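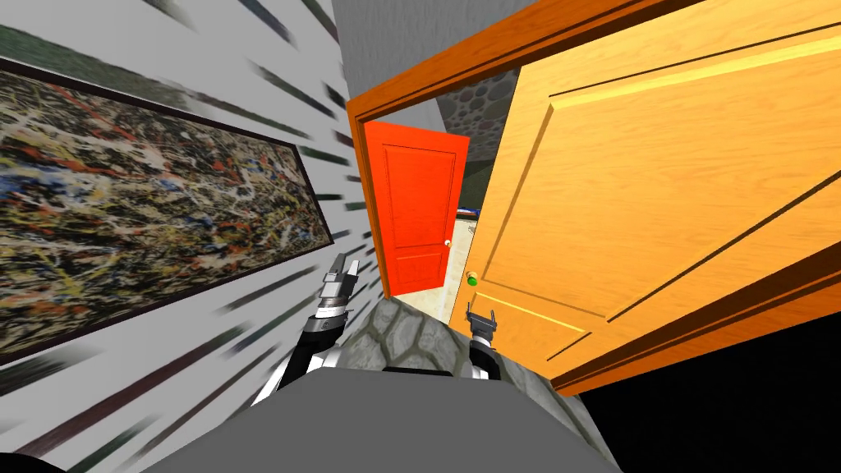 2. Equipment planning and budget

2.1 Position at 2022-02-18

The simulation stage of the Majali project is complete enough to support a purchasing decision. The door and threshold task has been run with a two-armed model carrying parallel grippers, in a rendered interior with panelled doors, round knobs and a cobbled stone floor section at the doorway. No hardware has been ordered. Spending to date is limited to staff time and the simulation workstation.

2.2 Arms and grippers

Fadi Abu Hammour has compared two supply routes. Vulen quotes for a complete two-armed base with a lead time of 8 weeks. Plodix supplies arms only, which would leave the base, wiring and safety stop to be built at Preltthorpe. The Plodix route is cheaper on paper, but the saving is nearly used up once workshop hours are added. We recommend Vulen.

Two-fingered grippers are included in the Vulen price. Round knobs remain the harder case for flat fingers, and we ask that a small sum be held back for padded or curved finger tips. The order for these should wait until the first bench trials have been reviewed.

2.3 Test doors

The physical rig needs three doors hung in plain frames, with interchangeable knobs set at different heights. The joinery can be done on site. One threshold will be raised and uneven, so that base movement can be tested together with arm reach. Wall coverings and pictures are varied in simulation only and carry no hardware cost.

2.4 Budget status

Of the equipment line, 80 per cent is assigned to the base and arms. The remainder covers the test doors, spare fingers, cabling and delivery. Service cover is not included. Vulen offers it as a yearly contract, and Nadine Jaber has asked for a price with the first year fixed.

2.5 Decisions requested

Approval to place the Vulen order.
Agreement to carry the finger tip allowance over to December.
Confirmation of which budget line will bear service cover.

The Vulen quotation remains open for 6 weeks from the date of this report.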